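4.3 Fixing tall furniture to the wall

Any Plinora unit taller than it is deep must be fixed to the wall before it is loaded. This applies in every room, including those with fitted carpet.

1. Place the unit in its final position and check that it stands level.
2. Hold the Clasley bracket against the top rear rail and mark both holes.
3. Drill each hole to a depth of 50 mm.

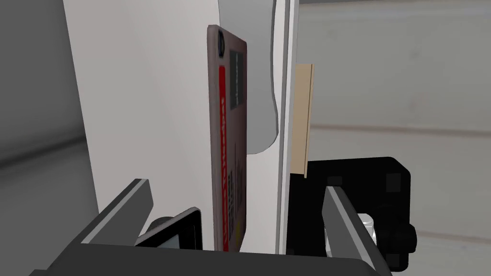

4. Insert the wall plugs until they are flush with the surface. Plugs for plasterboard are not supplied and must be bought separately.
5. Secure the bracket with the two long screws. Do not use a power driver for the final turns.

CAUTION: Check for pipes and cables before drilling. Keep children out of the room until step 8 is complete.

6. Attach the strap to the unit and pull it tight. No more than 3 mm of slack is permitted.

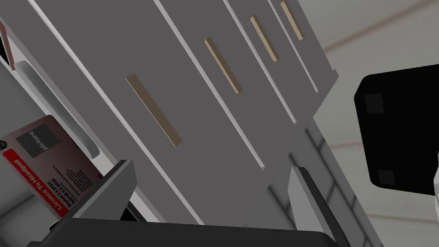 7. Load the lowest level first and work upwards. Heavy items – books, tools, tinned goods – belong at the bottom.
8. Pull gently on the top of the unit. If it moves, repeat steps 5 and 6.

Note: Straps should be inspected every August and replaced if frayed. Replacement straps are listed under part number 284 in the Jurgate spares list.

For solid stone walls, see section 4.4.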